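September, still warm at night

Late start today. I had meant to be up with the birds and was up with the garbage truck, and then I drank my coffee standing at the back door and watched the neighbor's cat think very hard about the fence. I had promised myself (and promised Birdie, which is harder to get out of) that the jewelry would be dealt with before supper, so naturally I washed the windows in the hall first. They did need it.

Birdie Ruiz-Ortega has been asking us all since the spring to bring one box to the September evening. One box, that's the whole rule. You turn out everything you own that goes on a wrist or a neck or an ear, you decide what you still wear, what needs fixing and what could go to the swap table, and then you write a page about how it went and hand it to her for the club page. I said in April that I would do mine that same week. I remember saying it quite firmly, with a cookie in my hand.

My things were not in a box, of course. They were in the soap dish, and in the blue cup with the chipped handle, and in the drawer with the takeout menus, and one was in the pocket of my winter coat, where it must have been since the concert at Montoya. It took me most of the morning just to round them up. I kept stopping. I would find a bracelet and then stand there holding it in the middle of the hallway like a person who has forgotten why she came upstairs, and the next thing I knew it would be twenty minutes later and I would be reading an old birthday card.

The green box I did buy specially. It came from Flirnska, the little shop by the bridge in Allham that used to sell yarn and now sells a bit of everything, and I have loved it since I carried it home. It is such a bright, shiny green! I had it on the dresser for weeks with nothing in it because it seemed a shame to put the wrong thing in first. My sister called while I was hunting and I told her this, and she said it was a box, and I said yes, but it is a nice one. She lives 800 miles away and still manages to sound as if she is standing in my kitchen with her arms folded. We talked until my ear was hot. She wants to come at Thanksgiving if the fares are kind, and I said I would make up the small room, and then we had to go through everyone's health from the oldest down.

Lunch was soup, the last of the corn one, and a heel of bread. After lunch I sat down for a minute and you can guess how that went.

So it was the middle of the afternoon before I had everything carried through to the bedroom. I like to sort on the bed. A table is too hard and things roll off it and go under the stove, and then you are on your knees with a yardstick. On a bed they stay put, more or less, and the light is good in there until past four. The plaid is busy, I'll admit that, all those lavender and pink blocks, and a small thing can hide on it if you let it, so I went slowly and laid each one down flat and looked at it before I reached for the next.

I should put down what I decided, or I will change my mind by morning.

The brown beads stay, all of them. I had the first strand from Mother, who had it from a market stall on some trip she never could place for us (every time she told it, it was a different town), and I bought the mottled one years afterward because it seemed to want to be its friend. They always end up lying on top of each other no matter how I put them away. The elastic in the mottled one is getting tired. Ignacio Yazzie restrings for anybody in the club who asks him nicely, and he does it with a double knot and a tiny dab of glue, and he has told me more than once that I should not wait for it to snap in the supermarket. I did wait once, with a different one. I was still finding beads in the bottom of that purse at Christmas.

The silver bangle stays too. It's thin and it has had a hard life, and I don't mean to polish it up, though Birdie will say I should. I wore it the whole time I worked at the library in Umby, six years, and every knock on it is from that returns desk. The crystal one I can't make up my mind about. It is pretty, all glitter, and I have worn it to three weddings and nowhere else at all. It snags on my good cardigan. I moved it to the swap side and back again so many times that I finally left it next to the bangle and went to put the kettle on.

The pale green one I had really and truly forgotten. It was the one in the coat pocket! I put it on right then, over my sleeve, and went and looked in the mirror in the bathroom, and then I took it off again quickly because it was supposed to be lying with the others. I don't know what the stone is, or whether it's stone. The man who sold it to me said one thing and his wife behind him made a face. It doesn't matter to me in the least. The color is like the inside of a grape.

Then the watches. I had to be stern with myself about the watches, as I only have the one left wrist. The white one is my favorite and the black one is for walking and for the garden, and I have decided I can have both, so I suppose that wasn't very stern. I paid too much for the white one. I won't write down what, but the woman at the counter had another beside it for 300 dollars and I remember feeling thrifty, which tells you something about how those counters are arranged.

And the dark beads with the gold charm, those were my present to myself the year I retired, and they stay until they fall apart. The little gold piece is all that's left of something. I've asked my sister and she doesn't know either. I am going to ask at the meeting, in case anyone can tell me what it might have hung from.
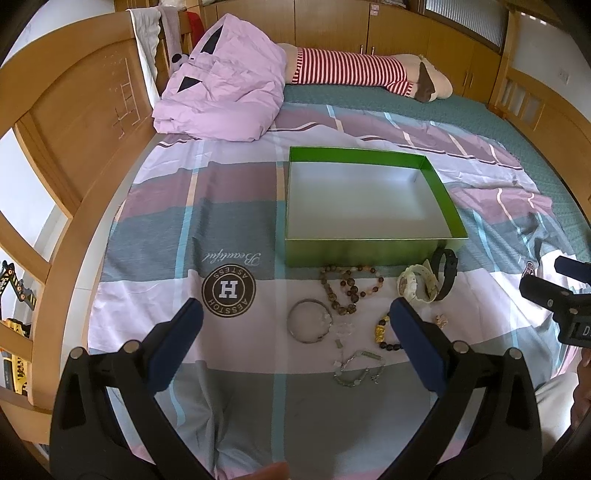
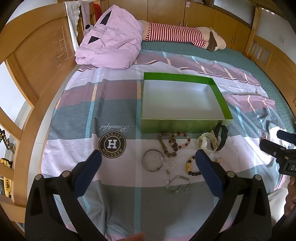
Allham Bead & Keepsake Club – Members' Diary Pages

Evening now, and I've had my supper on a tray. Everything was laid out by the green box for so long this afternoon, with the box sitting there open and nothing in it yet, that I began to think I would have to sleep on the sofa. I couldn't settle on what went in first. In the end I gave that honor to Mother's beads, and the rest followed along fairly easily after that, heavier things at the bottom and the gold bit wrapped in a twist of tissue so that I won't shake it out onto somebody's carpet.

The swap pile, I am sorry to report, is small. It is the crystal bracelet, and even that is on probation. If somebody at the table puts it on and her face lights up, then it's hers and I'll be glad of it. If they all just turn it over and put it down again I will bring it home and keep it for a fourth wedding – my nephew has been seeing a very nice girl, and I say no more than that.

I did pull the bed straight afterward. My red-and-white striped fellow went back to his place against the pillows, where he has been since my niece decided he was too babyish for her and I decided he wasn't for me. He's in the second picture, stretched out up by the headboard as if he had done all the work.

Things to remember for the meeting: the mottled beads for Ignacio, in an envelope with my name on it this time. The lemon bars, which I offered, heaven help me, before I looked to see if I had lemons. A pencil. Birdie's casserole dish, which has been in my cupboard since the potluck and which she is too polite to mention, though she did ask me last week whether I was baking much lately.

I also want to ask whether we could do buttons next. I have a whole tin of them from the Umby house and I haven't had the lid off since I moved. I gave it a little rattle tonight when I was looking for the tissue paper, and it sounded full.

The window is open and somebody down the street is practicing the trumpet, the same four notes, very patiently. I'll leave it open a bit longer and then go up.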